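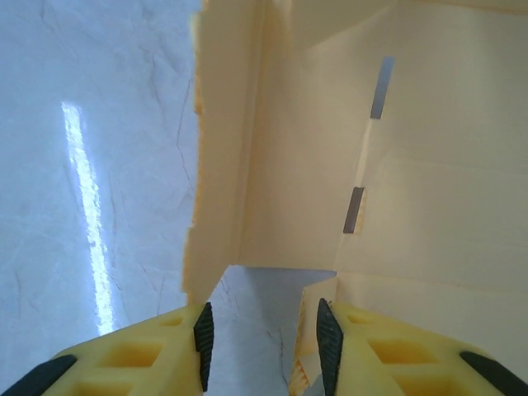

Sending a birthday hamper by mail

Home Blog Gift Notes About Contact

7th July

I ordered a hamper from Trundell for my aunt's birthday in April. She lives in Metside, too far for me to drop anything off. I picked the one with tea, shortbread and 2 jars of jam. Delivery was free because I spent over the minimum, and it got there a day early.

The card was the weak part. You get 12 words, and mine was printed without the last one. Celtuseo lets you write a full message, but their hampers cost more and the fruit ones sell out.

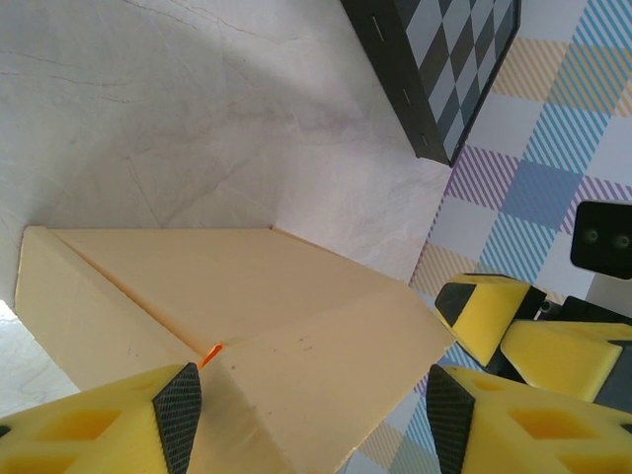 For my cousin's housewarming I skipped the hamper and sent a candle set from Suominen. I asked for plain wrapping in a pale beige, much like the big block on the marble-patterned tabletop, and paid extra for ribbon. It took nearly 7 days. She liked it, so I'll order there again, but sooner.

We use cookies to improve your visit. By continuing you accept our cookie policy.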